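The gripper that wouldn't let go

I'd been told to bring a pair of gardening gloves to meet Mwanaisha Kinyua, which is a pretty good way to get a person curious. She's a hardware tech at Vokico, a small outfit in Tadville that builds hand-held grippers. You hold one in your fist, squeeze, and the jaws at the front close on whatever you're after. There's a camera on it that records the whole business, and what gets recorded is used to teach robot arms how to do the same job. So people spend their days picking up cups and pegs and socks with plastic jaws, and the robots learn from watching.

The gloves were for later. First she made tea, and then she told me about the afternoon in March when one of her grippers closed on a colleague's finger and stayed closed.

"It sounds worse than it was," she said, and then thought about it. "No, it sounded bad at the time too. He yelled! I was two rooms away and I dropped a box of screws."

The colleague was Lefteris Gavalas, who wandered in halfway through our chat, held up his left hand and wiggled all his fingers at me before sitting down. He'd lost a nail and had a bruise that went through every colour you can think of. He's very cheerful about it now. He wasn't then, by his own account.

What they'd been doing was dull, everyday stuff. One person holds a thin stick upright in their gripper, the other comes in with a second gripper and takes it, and then they swap. A handover, they call it. Robots are hopeless at handovers, apparently, and so the team had been recording them for weeks, in every corner of the building they could get into, with different light and different backgrounds.

"You get into a rhythm," Lefteris told me. "Pass, take, pass, take. And after a while the stick slips a bit, or it goes crooked, and your other hand just comes up to straighten it. You don't decide to. It's like catching a fork that's sliding off a plate."

His hand came up. The stick was leaning over, he pinched it near the base to set it right, and the jaws shut on his fingertip.

Now, these things aren't strong in the way a factory robot is strong. I tried one on my own gloved thumb (so that's what the gloves were for) and it was a firm squeeze, like a clothes peg with ambitions. But the version they were using in March had a small motor in it that helped your grip along. You pulled the trigger part of the way and the motor did the rest, so your hand didn't get so tired over a long day. And it had a hold feature, so that once it had something, it kept it.

"The hold was my idea," Mwanaisha said. "I want that written down, because I went around for a month after telling everybody whose idea it was anyway."

The hold was supposed to let go as soon as you opened your hand. That day Lefteris opened his hand and nothing happened. He squeezed and opened it again. Still nothing, except that the motor took the second squeeze as a request for more. He was standing there with one hand wrapped around the grip, the other stuck in the front of it, and no hand left over to reach the power switch.

I asked where the power switch was.

Long pause from both of them.

"Underneath," Mwanaisha said. "It was underneath, behind the strap."

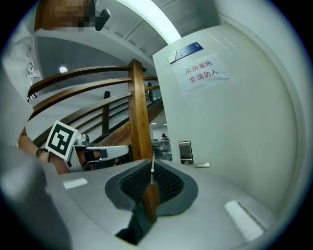
And that's really the part she wanted to talk about. The fault itself was a silly little thing. Inside the grip there's a sensor that tells the motor how far the trigger has travelled, and the wire to it ran past a sharp bit of moulding. Every squeeze rubbed it. Eventually the wire had worn through its coating, and the sensor got stuck reporting the same value no matter what the trigger was up to. As far as the motor knew, somebody was still pulling. She found it in 11 minutes once she had the cover off. She showed me the old part, which lives in a jam jar on her shelf, and you need to tilt it to the light to see the nick at all.

"Wires break," she said. "I can live with wires breaking. What I couldn't get past was that I'd made a thing that, when the wire broke, chose to keep squeezing. It could've opened. It costs nothing to make it open! You just have to have thought of it."

So who got him out? Lefteris pointed at the ceiling, which confused me until he explained that the office manager had come running from upstairs, taken one look and pulled the battery lead straight out of the back. That killed the motor, but the gears didn't roll back on their own, so they still had to lever the jaws apart with a ruler. Start to finish it was over two minutes. He says it felt like a bus trip to Sydney.

He went to a clinic, got the finger seen to, and was home in time for dinner. Mwanaisha stayed back and collected every gripper in the place. There were 27 of them and she put the lot in a cupboard and took the key home.

Her boss was pretty decent about it, she says, though there was some muttering about the schedule. They had recordings promised to a customer, a company called Dresturau that wanted robots to hand parts to people on an assembly bench. She rang them herself the next morning to say it would be late and why.

"I thought they'd be cross. And the woman on the phone went quiet and then said, hang on, if your gripper does that, what does ours do?"

That turned into a much longer phone call. Dresturau went and unplugged the matching sensor on one of their own arms, on purpose, with a bit of foam pipe between the fingers. It flattened the foam and held on. They changed theirs too.

I wanted to know what's different about the grippers now, and I got rather more than I'd bargained for, including a drawing on the back of my own notes. I'll try to do it justice. The motor's gone from the hand-held ones altogether. You squeeze, the jaws close, and a spring opens them again when you stop. People's hands do get tired, so nobody records for longer than 10 minutes before swapping out, and there's been some grumbling. The pads are softer. On the robot arms the motor stays, obviously, but if the sensor stops making sense (and she's got a whole list of what "not making sense" looks like, including "hasn't budged in ages while everything else has") then the power cuts and the jaws go slack.

"You'll drop things," I said.

"You'll drop things," she agreed. "We had a long argument about that. Someone said, what if it's holding something heavy over somebody's foot? And that's a fair question, and the answer is that you don't use that setting for heavy things, and you don't put your foot there. It isn't perfect. I had a nicer answer for a while but it wasn't true."

Lefteris had his own view of it. He reckons the wiring and the springs are the easy half. The hard half is the hand that comes up by itself. They tried telling people to keep their fingers clear, and they put it on a sheet, and everybody nodded, and then he went back through the recordings and looked for it. Fingers everywhere. His own included, a week after the accident, with the bandage still on!

"I was so embarrassed," he said. "There's this big white bandage coming in from the side to straighten the stick. I'd been giving the talk that morning."

These days, if the stick goes crooked, you let it fall. That's the rule. You open up, it drops on the floor, and you start that one again. It took a while to stick, if you'll forgive me. What finally did it was a small change to how they count the day's work: a dropped stick used to be marked against you as a spoiled take, and now it isn't marked at all. Mwanaisha says she'd never have guessed how much that mattered. People had been saving the take with their fingers because the tally sheet told them to.

I asked whether she'd been tempted to keep quiet about the whole thing. It's a small company, it was one finger, and the fault was hers to find. She'd worked before this at a place called Lynch, which made lifting gear, and she said the rule there was that you wrote up the small ones as if they were big ones. She hated it when she was 20-something and had to fill in the forms. The write-up she did for Vokico is dated 13/02/2021 on the front page, which is wrong. It's the date off an old template, and by the time anyone spotted it the thing had been sent to everybody. She's left it. It bugs her every time she opens it.

We finished up with a go at the handovers. Lefteris held the stick and I came in with the other gripper, gloves off by then, and I'll tell you it's harder than it looks. You can't feel anything through the jaws. I got it on my third try and then it started to tip, and I watched my own left hand float up off my knee towards it.

"Let it fall," they both said.

So I did, and it rolled under the filing cabinet, and Mwanaisha got down on the carpet with a ruler to fish it out. Same ruler, she told me.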